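Re: [grippers] Vellow fingers vs. the stock ones, anyone tried both?

> Has anyone on here run the Vellow soft pads side by side with plain
> hard parallel fingers? We do mostly light packaging and I keep
> reading that hard fingers crush everything. I can only get one set
> past purchasing this quarter. Also curious what people are using for
> a controller, we're still on the old Gavwood box and it's getting
> slow. Any numbers at all would help, even sloppy ones.

Hi all,

I can give you sloppy numbers! We've had both sets on our two-arm bench since April, and paper cups are pretty much what I do all day now, so this one's right up my alley.

Short version: get the hard fingers first. I know that's the opposite of what you've been reading (I read the same stuff and bought the pads first, so there goes my budget). The pads are lovely on bare thin-wall cups, where you've got nothing stiff to grab. But the minute there's a lid on the cup I'd take the plain fingers every time. Grab it by the lid, come in from the side, keep the force low, and the cup wall never has to take the squeeze at all. 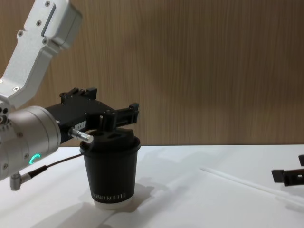
I ran 200 lifts with the hard fingers on lidded double-wall cups, all empty, and got 20 I'd call bad. Most of those were the lid popping off on the way up, and a few were me teaching the approach a hair too low so the fingertips caught the rim. With the Vellow pads I only got through 112 before I needed the bench for something else, and 35 of those went wrong, nearly all of them the cup slowly tipping in the grip. Not a fair fight, I know, different counts and I was still fiddling with the pad pressure for the first bunch. Take it for what it's worth.

Two things I'd watch out for. Lids vary a LOT between suppliers. We switched to a Rollinberg lid halfway through a different test and had to redo the width setting from scratch. And leave yourself more slack in the gripper cable than you think you need. I had mine nice and tidy, very proud of it, and then the wrist went all the way around and yanked the connector. Now it hangs in a big ugly loop and I've had no trouble since.

On the controller, we dropped our Gavwood last year and went to a Vieira. It's quicker to respond on the close command, you can feel it, but the setup menus are awful and I still have to look up how to save a force profile. If your Gavwood is only slow when you're logging, try turning off the wrist camera feed first. Ours picked up quite a bit when I did that and I kind of wish I'd tried it before spending the money.

What cups are you running, single wall or double? And are they going in full? I haven't done any full ones yet and I'd love to hear from somebody who has, before I go pouring water over my own bench.

Happy to send the log files if you don't mind a messy spreadsheet.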